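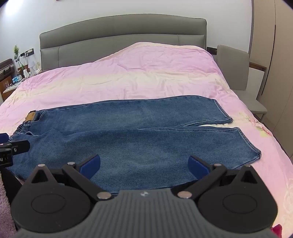 3 min read

Morkamdale Clothes Library: progress report to the Dalen Fund

2 July 2023

We're past the halfway mark of the grant and there is a lot to tell you! When we wrote our application we hoped that families in Morkamdale would borrow children's and adults' clothes the way they borrow books. They do, and they bring them back, mostly clean and mostly with all the buttons.

Lending

Since opening we have made 466 loans, against a target of 500 for the whole grant period. Jeans and school trousers go out fastest, followed by waterproofs (it has been a wet spring up here). Party clothes have been slower than we expected, though we had a lovely rush before the primary school's leavers' disco and were down to one sparkly cardigan by the end of it.

Most borrowers keep things for the full six weeks and a good number renew. We've stopped sending reminder texts after two weeks. People found them naggy, and returns didn't suffer at all when we dropped them.

Stock

Donations have been generous to the point of burying us. Roughly 4000 items have come through the door and we have kept well under half. The rest went on to the textile bank in Telness, apart from a few sacks of cotton that the patchwork group were delighted to have. Our gap is still men's trousers in longer leg lengths, and anything at all for children aged ten to thirteen, who seem to wear everything out before it can be passed on.

Every pair of jeans is now measured flat, waist and inside leg, and the real measurement goes on the tag next to the shop size. It takes longer but it has cut down the number of things coming back the next day, and borrowers tell us they wish shops would do the same.

Mending evenings

We planned one a month and are now running two. We've done zips, knees, hems, elastic waistbands and one very old tent. Several people who came to have something mended have stayed on to mend for others, and the teenagers have taken over the darning table completely. The second-hand overlocker you paid for is in use every session and has needed one new belt.

Spending

We are a little under budget on rent and a little over on hangers and laundry. Drying costs were higher than forecast through the colder months. We would like to move the unspent publicity money across to laundry and would be grateful for your agreement in writing.

The Flomov van

Saturday-style pop-ups at Flomov were the part of the plan we were least sure of. We have run 3 so far from the back of the borrowed van and the last had a queue before we'd got the rails up. Parking is a problem, as the chapel yard is needed for funerals at short notice, and we are talking to the village hall about using their side entrance.

Next

Winter coats are the big job. We'll start collecting in good time so that everything is washed, checked and on the rails by October. We also want to try a small lending range of work clothes for people going to interviews, and two borrowers have already offered to help choose it.

The opening hours on your website listing for us are the old ones. Please could they be changed to 10 until 2?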